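Chapter 2
Planning and Buying the Equipment

In Chapter 1 we met the Rizzi kitchen, which prepares lunches for offices and wants one robot arm at its packing table. This chapter follows the kitchen while it plans the purchase. The buyer is Gemma Valentini, and her first budget had only one line: the arm. Such a budget is always too small.

Before you ask for a price, write down what the arm must hold. A wrapped sandwich on a tray is a good first case. The bread is soft, the clear film is shiny and folds at the end, and the tray has only a low lip. A woven basket has a thick rim and needs a different grip. Each of these facts can change the fingers you order, and so the price.

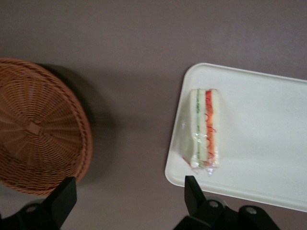
2.1 What belongs in the budget

We divide the cost in two parts. The first part is paid once: the arm, the gripper, the table mount and the training of the staff. The second part comes back every year: spare fingers, screws, service visits and the hours when the table stands still.

Valentini received an offer from the supplier Kuvex. One pair of fingers costs 115 dollars, and the gripper body costs 2,000 dollars. She also put aside 200 dollars for test food, because the wrapped sandwiches used in trials can not be sold later.

Tyyne Ahonen, who manages the packing table, asked for one more line: a second pair of fingers, kept in the drawer from the first day. In section 2.2 we calculate what this line costs and compare it with one lost morning of work.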